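4. Results: How households kept and judged fresh fruit

4.1 Where the fruit was kept

The 400 households in the study wrote down where they put fresh fruit after each shopping trip, using the Grukus paper diary. Most had one fixed place and used it for nearly everything. In Wadside this was usually an open bowl or dish on the kitchen table or counter. In Ondunero, where kitchens are smaller and summers are warmer, the refrigerator was the more common answer, and the bowl was kept for fruit that would be eaten in the next day or two.

Few people said they had thought much about the choice. When asked in the closing interview why the fruit was kept where it was, the usual reply was that it had always been there, or that a parent had done it that way. Some had changed their habit after moving. One Ondunero household had stored citrus in an unheated hallway for years and switched to the refrigerator when they moved to an apartment without one. They reported throwing away less fruit in the new home, but they were also buying less of it.

The type of container mattered to people more than we expected. Bowls and dishes were described by color, by who had given them, and by whether they looked right in the room. Airflow came up only when we asked about it. Several people lined their bowls with a paper towel, and a few turned the fruit every few days. We coded these as care habits (see Table 2), although turning the fruit was often a side effect of looking for the ripest piece.

Oranges were the item most often left out in the open. They were bought in larger amounts than other fruit and were seen as able to take care of themselves. Apples came second. Pears and peaches were watched more closely, and berries were almost never left out overnight.

Figure 1. Orange in a pale yellow-green container with rounded rims (rendered image).

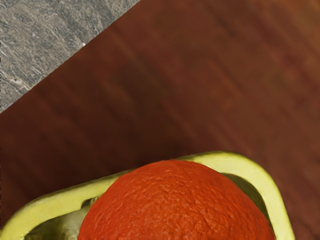 4.2 How people decided that fruit was still good

Each diary page had a space for fruit that was checked and kept, and another for fruit that was checked and thrown away. The two spaces together gave us 3,000 entries over 24 weeks. We read all of them and sorted the reasons by the sense that the person had relied on - sight, touch, smell or taste - with a fifth group for reasons based on time alone, such as "bought before the holiday."

Sight was the most common basis for throwing fruit away. Touch was the most common basis for keeping it. This difference held in both towns and in every age group. A typical pair of entries from the same household reads "brown patch, tossed" and, on the next line, "soft but fine." People would accept a good deal of softness in an orange if the peel had an even color, and they would discard a firm one over a single dull spot.

For citrus, the peel carried most of the judgment. Diary writers used words such as tight, shiny, loose, leathery and wrinkled, and they did not always mean the same thing by them. We asked a smaller group to sort oranges at a table and talk as they worked. In that exercise, "leathery" covered both thick peel and dry peel, and two people sitting side by side used "loose" for opposite ends of the range.

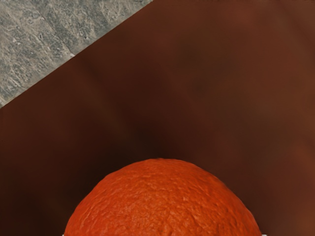
Smell was used less often than we had predicted from the earlier interviews. It came up mainly with melons and stone fruit. For oranges, smell was mentioned almost entirely as a warning sign, when someone opened a drawer or lifted the top layer and noticed something sour. Taste was a last resort. A number of people said they would cut a doubtful orange in half and look at it, but would not eat a segment to find out.

Time played a different role. People who wrote the purchase date in the diary did not keep their fruit longer than people who left it blank, and they did not throw away less. They did seem more confident. In the interviews they gave quicker answers and changed them less often when asked a second time.

We scored these answers on the Wijesinghe confidence scale, which runs from 1 to 6. The scale was drawn up for leftovers and cooked food, and we used it with one change: the item about reheating was dropped. Scores for citrus sat near the top of the scale in both towns, and scores for berries were the lowest. Full results by item are in the appendix.

4.3 Wrinkled fruit

Wrinkled peel deserves separate treatment, as it produced the widest disagreement in the data. An orange loses water through its peel during storage, and the surface can pucker while the flesh inside is still good to eat. About this our participants were divided. Some saw a wrinkled orange as spoiled. Others held that a slightly wrinkled one is sweeter and would pick it out first.

The division did not follow income or education. It followed experience with fruit trees. Those who had grown up with a citrus tree at home, or who had relatives with one, were much more likely to keep the wrinkled fruit. To give this view its proper space, we asked one of the diary keepers to write a short note, printed in Box 1 with light edits for length.

Box 1. A diary keeper's note
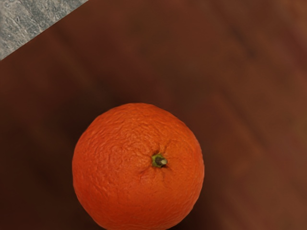
By Valquíria Toledo
Diary keeper, Ondunero
2026-03-14

I have bought oranges every week of my adult life, and I was surprised at how little I could say about them when I first sat down with the diary. I knew which ones I wanted. I did not know why. For the first few pages I just wrote "fine" or "not fine."

My grandmother had two trees behind her house and we ate from them until May. By the end of the season the fruit was small and the skin was wrinkled, and those were the ones she set aside for herself. She squeezed them over rice pudding. So I don't throw away a wrinkled orange. I press it with my thumb near the stem, and if it gives a little and comes back, it goes in the juice. If my thumb leaves a dent, I cut it open before I decide.

My husband does the opposite. He takes out anything that doesn't look the way it did in the store. We had never talked about this before the study. The diary page had one line for each of us, and after a month I could see that I was fishing his oranges out of the compost pail. We now have a separate dish for the doubtful ones, and I get to them by the weekend.

I would add that the diary should have a line for fruit that gets cooked. I was never sure if marmalade counted as kept.

4.4 Fruit that was put to another use

The point about marmalade was raised by other households as well, and it is a real gap in the diary. The form allowed for fruit that was eaten, kept or discarded. It had no space for fruit that was juiced, baked, frozen or given to animals. Some people wrote these uses in the margin, some counted them as eaten, and some left them out. We recoded the margin notes where the meaning was clear and set the rest aside.

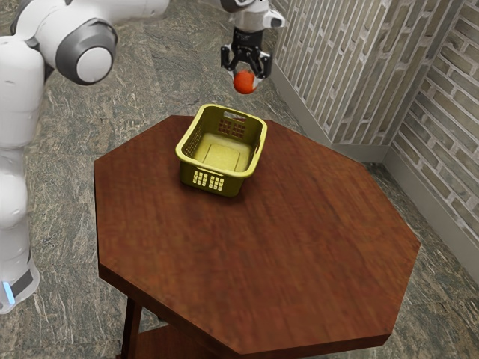
What can be said from the recoded notes is limited but fairly consistent. Juicing was the main second use for oranges, and baking the main one for apples and bananas. Freezing was reported mostly by households with children. Peel was saved by a small group, for candying or for drying over a radiator, and the same group tended to save onion skins and vegetable ends for stock.

Second use was also tied to the day the trash was collected. Households checked their fruit shortly before collection, and this was when most of the sorting took place. In Wadside, where food scraps have a bin of their own, the check was more thorough and more fruit was thrown away in one go. In Ondunero the sorting was spread over the week. We do not have enough entries on collection to test this properly, and the two towns differ in other ways that could account for it, including the distance to the nearest store and the size of the bags in which oranges are sold.

A revised diary page, with a line for second use and a tick box for the place of storage, is given in the appendix.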